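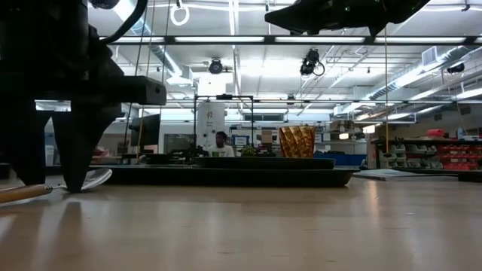
Spoon, wooden handle, tapered fingers. Gripper test, Friday lot

1/ Right, comparing fingertips all day so quick thread. Old flat pads vs the new tapered ones from Bassi. Same arms, same table, same cutlery.

2/ Spoons first. Tapered tips get under a round handle far better. Flat pads just shove it along the wood and then you're chasing it to the edge.

3/ Closing force matters more than I thougth. Too hard and the handle rolls out sideways. Dropped it to setting 3 and left it there.

4/ Cameras next. Shiny spoon heads are horrible under strip lights, depth goes to mush. Henrik Thiele reckons tilt the side one down a bit. Will try.

5/ Then the harder layout. Fork, spoon, big dark grey bowl, gold cup behind the rim. Two grippers coming in from above, not loads of room.

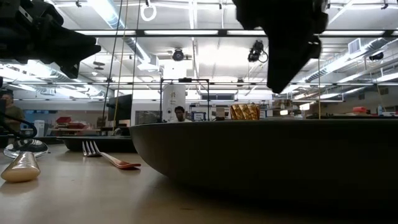 6/ Controller notes
Farkach one feels smoother, Wudanow one stops quicker. For two arms near a bowl I'd take the quick stop. Log is 2283 lines, havent read it all.

7/ Forks tomorrow. Anyone tried rubber sleeves on tapered tips? Do they last?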